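Search this encyclopedia Go Advanced search
Print this article | E-mail this article

Wood strip flooring

Wood strip flooring is a floor covering made of long, narrow boards of solid wood, laid side by side and fastened to a supporting layer called the subfloor. It is distinguished from plank flooring, in which the boards are wider, and from parquet, in which short pieces are set in a pattern.

Material

Most strip flooring is cut from hardwoods such as oak, maple, ash and beech. Softwoods, chiefly pine and fir, are found in older houses and in upper stories. Boards are dried in a kiln before milling. The moisture content at the time of laying should be close to that which the wood will reach in use, and boards are normally stored in the heated building for several days beforehand.

The way a log is sawn affects how the board behaves. Flat-sawn boards show a wide, arched grain and change more in width as humidity rises and falls. Quarter-sawn boards show a straight grain, move less, and yield fewer boards per log.

Milling

One long edge of each board carries a projecting tongue and the other a matching groove. In end-matched flooring the short ends are worked in the same manner, so that joints need not fall over a joist. The underside is often hollowed or scored. Before machine milling became general, boards were square-edged and nailed through the face, and gaps opened between them in the heating season.

The Trellow mill, founded in 1886, produced only square-edged pine in its first years. A later catalog from Havar, a competing firm, lists 900 board feet as the smallest order accepted for end-matched maple.

Laying

The first row is set parallel to the longest wall, with an expansion gap left at the edge and later covered by the baseboard. Succeeding rows are driven tight and nailed at an angle through the tongue, which hides the fastener. End joints in neighboring rows are staggered. Over concrete, strips are nailed to wood sleepers or to a plywood layer, or are bonded with a flexible adhesive over a moisture barrier.

Finish

Floors are sanded with successively finer abrasives and then sealed. Penetrating oils darken the wood slightly and can be renewed in patches. Surface films, including varnish and polyurethane, resist wear better but usually require the whole floor to be sanded when they fail. Wax was formerly common and must be removed before a film finish is applied.

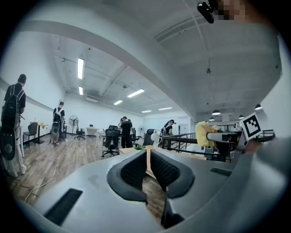

Wooden floorboards in a warm brown tone.

Defects

Cupping, in which the edges of a board stand higher than its center, results from greater moisture below than above. Crowning is the reverse condition and often follows the sanding of a cupped floor before it has dried. Squeaks arise where a board rubs against a nail or its neighbor. The Palteck scale, used by some inspectors, grades cupping from 0 to 5; floors graded 2 or lower are generally left to recover without repair.

See also: Joist; Parquet; Subfloor; Georgiou joint

Print this article | E-mail this article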